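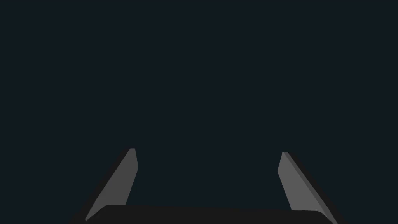 What happens to open actions when the person who holds them is absent?
They carry over to the next meeting under the same name, and the chair may reassign them if the fault is still blocking work.

Minutes, fault review, 08/03/2021
Present: Edith Chambi (chair), Hagos Woldemariam, Octavio Escobar, Wilmer Sánchez (minutes)
Apologies: Rigoberto Cusi

1. Previous minutes
Accepted with one correction: the item on gripper force limits belongs to Suvarna, not Nirkeo.

2. Fault in run 1797
Hagos reported. The simulated arm was on the dish rack task in the Nirkeo kitchen. At step 179 the stop command was sent and the gripper went on closing for 15 further steps before the controller acknowledged it. The run log shows the command queued behind a backlog of pose updates. The same delay was found in two earlier runs on the Hanside build, both with the wrist camera recording on.

Octavio asked if the delay could occur on the physical arm at Wodthorpe. Hagos said the queue code is shared, so it has to be assumed that it can. The hardware emergency stop is on a separate circuit and does not pass through the queue.

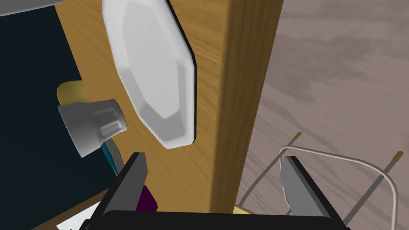
Manipulation Safety Group | Simulation and Controls Department

3. Kitchen layout
Wrist views from the task were looked at. The gripper works in close quarters there, with the white octagonal plate and an upright wooden panel ahead of it and the wire dish rack on the far side of the panel. Octavio wants panel contact logged as its own fault code. At present it is recorded as a general collision. Agreed.

4. Decisions
Stop commands are to bypass the pose queue. No Wodthorpe runs with camera recording on until the patch has been tested. Edith will inform the Wodthorpe floor.

5. Actions
Hagos: write the bypass patch and repeat run 1797 with the same seed.
Octavio: add the panel contact code.
Rigoberto: check the Suvarna branch for the same queue code.
Wilmer: attach the run log to the fault record.

6. Other business
The August review of stop times stays as planned. Hagos asked for step counts to be converted to milliseconds in all future reports. Left open.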